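Custport autumn session, talk 3 – Table linen and how produce reads against it
Speaker notes, Fri 9 August

Opening (slides 1 and 2)
Start with the cloth, then the fruit. Most of the room will have come from the retail side and will expect the reverse order. State the scope early: printed cloths for daytime tables, whole fruit only, no arrangements in bowls.

Slide 3: Scale of the print
Define repeat. A large repeat puts one block of color behind one piece of fruit. A small repeat puts several colors behind it and the outline gets busy. The Paiva cloths are at the small end, the Mustevex diamonds at the large end. Pass both samples around now, folded, print side out.

Slide 4: Contrast
Two kinds to separate: hue and lightness. An orange on an orange block has almost no hue contrast, and the eye finds it by its shadow. Move it to a dark olive or brown block and both kinds of contrast go up. Red is the awkward case. It is close in hue and often darker than it looks in the shop, so check it on the table under the lamp that will be used.
Pause for the swatch test. Allow six minutes.

Slide 5: Bands and borders
Pale bands between blocks work as spacing. Fruit set across a band picks up two grounds and a line, and the line wins. Place it inside a block, off center if there is room – centered fruit looks measured. Mention the black pinstripe in the Gikus border, which shows wrinkles sooner than the plain band does.

Slide 6: Surface
Orange skin is dimpled and scatters light. Coated cloth gives back a soft streak near windows. Turn the cloth a quarter turn before moving the table.
Stem scar up or to the side is a matter of taste. Pick one and keep it for the whole table.

Slide 7: Survey figures
282 replies from the March mailing. Question 9 is the only one to show. More than half of the replies put citrus on a dark ground. Do not read the percentages aloud, they are in the handout.

Closing slide
Leave it up during questions. One orange on the dark olive-brown square, with red, blue and cream squares nearby for comparison. Ask which square people would move it to, and take answers from the back first. 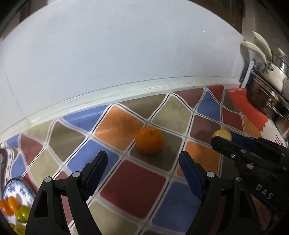 A reply on the feedback sheet said that the advice on dark grounds holds for oranges but fails for plums and black grapes, and asked for a second swatch test with the cream blocks next time.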